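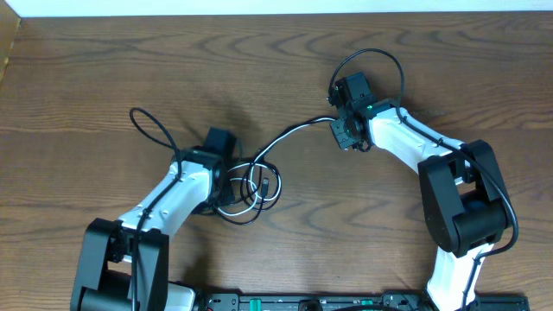

A wooden tabletop with a strong dark grain. 

Call for participants: furniture repair and reuse at home

Posted June 18, 2021

Grabowska is looking for people to take part in a study of how households look after, mend and pass on their wooden furniture. We want to hear from people who repair things themselves, people who pay someone else to do it, and people who have a broken chair in the spare room and have done nothing with it.

The study follows a postal survey which had 1,529 replies. Of those, 676 came from people who said they had thrown away a piece of wooden furniture that could have been mended. The survey did not ask why. The interviews will.

Who can take part

You must be 18 or over and live in the Bratance or Vallix area. You can own your home, rent it or live with family. You need to have at least one piece of wooden furniture in daily use, such as a table, chest of drawers, bed frame or bookcase. It does not have to be old or valuable. Flat-pack counts.

You cannot take part if you restore or sell furniture for a living, or if someone in your household works for Grabowska. Only one person per household, please.

What is involved

There are two interviews. The first lasts an hour and takes place by telephone or video call. We will ask how you came by your furniture, what has gone wrong with it, and what you did. Before the call we will send you a short form to fill in, with space for the age of each piece if you know it, any marks or damage, and what you use to clean it (polish, oil, wax, a damp cloth, nothing).

The second interview is at your home, or at our office in Bratance if you would prefer that. A researcher will look at one or two pieces with you and talk through what you would do about scratches, water rings, loose joints, lifting veneer and so on. We will not carry out repairs or give valuations.

Between the interviews you will be asked to keep a diary for four weeks. A few lines each week is enough. You can write it by hand or send it by email.

Payment

Participants receive a £60 shopping voucher after the second interview. If you leave the study after the first interview you will receive £20. Bus and train fares to the Bratance office are paid back on receipt of tickets. We cannot pay for taxis unless this has been agreed beforehand.

Your information

Interviews are recorded and typed up. Your name and address are kept apart from the recordings and are not used in the report. Photographs of furniture are taken only with your written consent, and you can withdraw from the study at any point before the report is written.

Dates

First interviews begin in September. Home visits in Vallix will be grouped together, so please tell us of any weeks when you are away.

How to apply

Write to Sawsan Nseir, Household Study, Grabowska, Lurkine House, Bratance. Give your name, postcode, a daytime telephone number and one or two sentences on the furniture you have. Please do not send photographs at this stage. Everyone who writes will get a reply, including those we are unable to include.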